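The group at Andham that works on two-armed manipulation has spent most of the past year on a question that sounds small. When a robot learns a job from human demonstrations, how much does it matter whether the table looks the same every time?

Their answer, set out in a report that went online in August, is that it matters more than they expected. The lead researcher, who asked that the work be credited to the group, said the first version of the system did well for the wrong reasons.

"We had 300 demonstrations and they were all very clean," she said. "Same table, same background, nothing else out. The policy learned the task, but it also learned the table. Then somebody left a mug out and it reached for the wrong place."

The group threw out very little of that first set. Instead they recorded more with other items left in view, and changed the items between sessions. They call the method Vasitz, a name she said has no meaning and was free to use. Training and evaluation run on Godeck, the lab's own scheduling software.

The report covers 29 tasks, and most of them need both arms. Those were the ones that suffered most in the clean setup - one arm would carry on while the other stalled. With the mixed tables, stalls became rarer. She would not call the problem solved.

"Cloth is still bad," she said. "You pick it up by one place and the rest goes wherever it wants. The model sees a shape it has never seen before, every single time."

Asked why the group did not simply generate the clutter in simulation, she said they tried it for 2 months with a package called Samir. It helped with rigid objects. It did little for anything soft or see-through, and the group went back to recording by hand.

A colleague who handles the recording sessions said the hard part is being consistent about being inconsistent. "People are tidy," he said. "You ask them to put things down anywhere and they line them up. I have to go over and move the bowl."

The next report will deal with how few demonstrations a new task needs once the older ones are in the training set. The target is 20. She said the cork board work is a fair test of that, with one gripper holding black fabric that hangs in folds over the board and the other holding a small see-through container, while a bowl, a sponge and a ketchup bottle stand at the back and have no part in the job. The group has not settled on a release date, and she said the data will be posted before the paper is.

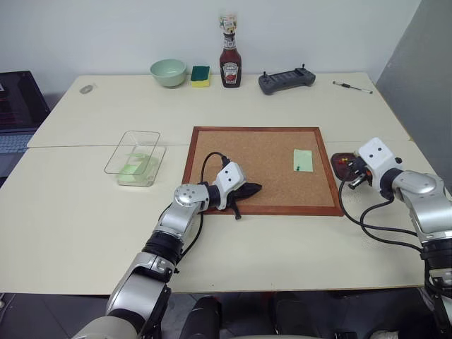
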